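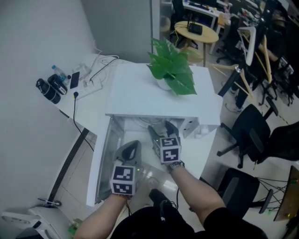

Last updated: February, 16:40

Ticket 1889 — line drops every eight minutes, Jayasinghe House, Divville
February | By Tritwood Support Desk

Reported fault: the office loses its internet connection for 20 to 30 seconds, then it comes back without anyone touching anything. Calls cut out and file uploads fail. The customer says it began the morning after the router was swapped for a Drultus. Wired and wireless devices are both affected.

09:10. Rang the customer. The router is in the meter cupboard by the stairs and the lights stay normal during a drop. Asked them to leave it on and not to restart it, as a restart clears the log.

09:35. Ran a line test from our end. No noise, no errors, speed as sold. The line stayed in sync through two of the drops, so the fault is not between the building and the cabinet in the street. Told the customer we would not be booking a line engineer yet.

10:05. Customer sent the router log. The same entry turns up before every drop:

session closed, code 491, uptime 480 s

The uptime is the same each time. A bad cable or a damp joint would not keep time like that, so we are treating this as a setting.

10:20. Asked the customer to change the cable between the router and the wall box anyway. There was a spare in the drawer of the white cabinet in the back room. No change, next drop on schedule. Put the old cable back so we are only testing one thing at a time.

11:00. Wi-Fi switched off for two full cycles with one laptop plugged in. Still dropping.

11:45. Asked for a list of everything plugged into the router. The customer gave us a desktop, the phone base, the door entry unit and a small switch feeding the back room. Unplugged them one by one, leaving each out for ten minutes. Still dropping with only the laptop connected. All put back.

12:30. Checked the account. The Drultus logs in with the right user name, but our side shows two login attempts overlapping just before each drop. The second one is refused and the first is then closed. Both come from the same address, so it is the one router asking twice.
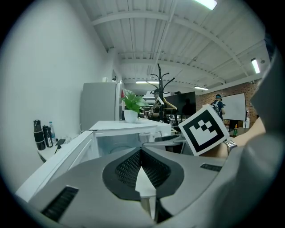 Filed under: Broadband > Router settings > Dropped sessions

13:15. Found the cause. When the new router was set up, the settings file from the old one was loaded onto it. The old model had a backup session turned on with a renewal timer of 480 seconds. The Drultus keeps the timer but has no second line to use, so it tries to open a second session on the first.

13:30. Fix applied with the customer on the phone:

1. Open the router page on port 3000 (the usual page does not show this setting).
2. Go to Connection, then Advanced.
3. Set Backup session to Off.
4. Clear the renewal timer box. Leave it blank — a zero is read as "renew all the time" and makes things worse.
5. Save, then restart the router once.

13:50. Back up after the restart. Session uptime has passed the old limit with no 491 in the log.

15:10. Customer reports a one-hour call with no break. Door entry unit needed its own restart to come back online. It had held on to an old address and is fine now.

16:40. No further drops. We have advised the customer to delete the old settings file so it does not get loaded again. If the router is ever reset, it should be set up by hand using the details in the welcome letter.

The setup guide for the Drultus still says that settings files from older models can be used as they are. A request has gone in to have that page changed.

Status: resolved, open for two weeks in case it comes back. Reply to this ticket and include a fresh copy of the log if it does.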